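The desk with nothing on it

The woman who runs Indcombe would like it known that she used to be a pig. Her word. For eleven years she had a desk in the back bedroom that she describes as "a compost heap with a lamp," and people now pay her to come over and look at theirs.

Indcombe is a one-person business. She clears work surfaces: desks, benches, sewing tables, the long counter in a garage where hobbies go to die. She doesn't do closets. She doesn't do kitchens, after what she will refer to only as the Trodinby job. "I do flat things," she says. "If it's flat and you can't see it, I come."

We talked in June on her back steps, because she had just finished a room and didn't want anybody in it yet, me included.

Her method, if it is one, starts with taking everything off. Not sorting, not wiping between the piles - everything, onto the floor, in one go. Clients hate this. One man in Trodinby followed her up and down the hall with a mug of pens, asking where she wanted it. "I told him I wanted it on the floor," she says. "He put it on a chair. We had a talk about the chair."

The floor stage lasts as long as it lasts. Her record for a single desk is 271 objects, and she knows that because the owner, an accountant, insisted on a list. (She kept a copy. There were 129 pens and pencils on it, and she tested all of them on the back of an envelope while he watched.) Then comes the part she likes, when the surface is bare and she makes the client leave it that way overnight.

"They get nervous," she says. "They stand in the doorway. One lady said it looked like she'd been fired."

I ask what she sees when she looks at a bare table. She gives me the look I imagine the man with the mug got.

"A table," she says. "Gray, usually. Everybody bought gray. You get a big stretch of gray and then a pale wall behind it, and you think, well, that's restful, and then you notice the far edge isn't straight to your eye and you'll never be able to stop noticing. I've gone home and lain awake over an edge."

She is particular about finish. Shiny tops are for people who enjoy fingerprints. What she likes is a matte gray with a little grain to it, something that doesn't throw the light back in your face at four in the afternoon. She has strong feelings about glass and asked me to leave them out.

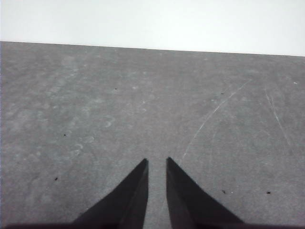 What goes back

The next morning, the client gets to return 5 things. She used to allow more, but people cheated by calling a tray one thing and then loading the tray.

"A tray is a table for your table," she says. "Think about that. Why would your table need a table?"

The most common choices are a lamp, a notebook, something to write with, something to drink from and an object of no use whatsoever. She has no quarrel with the last one. Her own is a brass doorstop in the shape of a duck, from a shop called Van Leeuwen that she says sold her the duck with visible relief. It holds down nothing. It lives on the left.

Everything else has 3 days to find a drawer, and if it hasn't found one it goes in a box marked Benus. I had to ask. Benus was the moving company whose box it was, the first time, and the name stuck. Clients now say it as a verb. A stapler can be Benused. So can a stack of magazines, or, in one house, a husband's entire collection of cable adapters, while the husband was at the dentist.

Does anybody go back to the box? "Sure. They go back for the tape. Everybody needs tape." She thinks about this. "I should probably let them have six things."

And does it last? She tells me she visits a client again in November, if they'll have her, and that plenty of them suddenly have colds. One left a note on the door saying the desk was fine and there was no need to come up. She went up. There was a second desk.

Before I left I asked whether I could see the room now. She went in ahead of me, closed the door, and I heard a drawer.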